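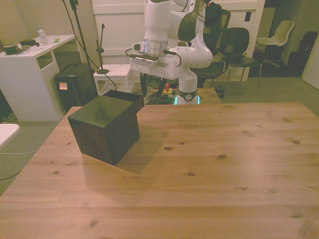
Bultora compra marcenaria Hollenstein e mantém produção em Kumalberg

Kumalberg, terça-feira, 1 de agosto de 2023 - A Bultora, fabricante de mobiliário em madeira maciça, comunica a aquisição da totalidade do capital da marcenaria Hollenstein, fundada em 1808 e sediada em Kumalberg. O contrato foi assinado pelas administrações das duas sociedades. Os termos financeiros da operação não serão divulgados.

A Hollenstein emprega 50 pessoas nas áreas de serração, secagem, montagem e acabamento. Todos os contratos de trabalho transitam para a nova estrutura nas condições atualmente em vigor, incluindo a antiguidade e o regime de turnos da secagem.

"A Hollenstein conhece a madeira de coníferas como poucas casas da região. Pretendemos que esse saber continue a ser exercido onde sempre foi, com as mesmas equipas e os mesmos fornecedores florestais", afirma Heidrun Mayrhofer, presidente do conselho de administração da Bultora.

Roswitha Reisinger permanece como diretora-geral da Hollenstein e passa a integrar a comissão executiva da Bultora. A direção de produção continua confiada a Luzius Kuster.
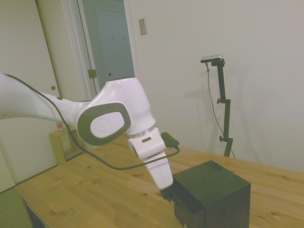 A marca Hollenstein será conservada. As linhas de mesas de refeição e de bancos corridos mantêm-se em catálogo, com as medidas e os acabamentos a óleo já conhecidos dos revendedores. A coleção Jerunero, desenvolvida pelo gabinete de desenho da Bultora sob a coordenação de Mohit Vashisht, passará a ser fabricada em Kumalberg a partir de dezembro. Até essa data, as encomendas da coleção serão satisfeitas pelas instalações atuais.

O plano de investimento aprovado prevê a construção de 2 novas câmaras de secagem e a renovação da cobertura do parque de madeiras. As obras decorrerão por fases, de modo a não interromper o abastecimento da oficina - a primeira fase incide sobre a ala norte.

"Os nossos clientes continuarão a tratar com os mesmos interlocutores. A garantia de 10 anos aplica-se a todas as peças já entregues e às que vierem a sair da oficina", declara Roswitha Reisinger.

As encomendas confirmadas antes da presente comunicação conservam os preços e prazos acordados. Os revendedores receberão por escrito os novos dados de faturação; até então, permanecem válidos os dados em uso.

Sobre a Bultora
A Bultora concebe e fabrica mobiliário em madeira maciça para habitação, hotelaria e espaços de ensino.

Contacto para a imprensa
Kilian Marti
Gabinete de Comunicação, Bultora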